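From: Cledwyn Griffiths
To: Findcombe makers list
Date: 26th June
Subject: Re: sorting parts for the Wogan kits

Quick one, heading out the door.

On 26/6 Telier wrote:
> Are we still putting everything in one big box per kit? Took me forever
> to find the solenoids last time, leads all knotted together. Also do the
> boards need bagging before September?

No more big box. One kind of part to a bin, yellow bins both sides, steel tray in the middle for whatever you're putting together. Tried it on the white table and I like it a lot better. 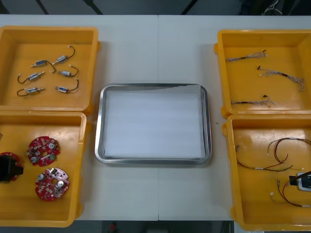
Solenoids top left, round red boards in front of them.

Please don't pile the solenoids up – lay them out so the leads have some room. Six to a bin is plenty. If the little white conectors snag, unhook them by hand, don't pull.

Boards: yes, bag them, but only once they've been checked. 3 at a time out on the table, the rest stay in the Tidemar carton. We have roughly 1000 bags left so no need to order.

Still need 2 more trays if anyone has spares. Same sort of size, rectangular, doesnt matter how scratched.

More tonight – got to run.

Cledwyn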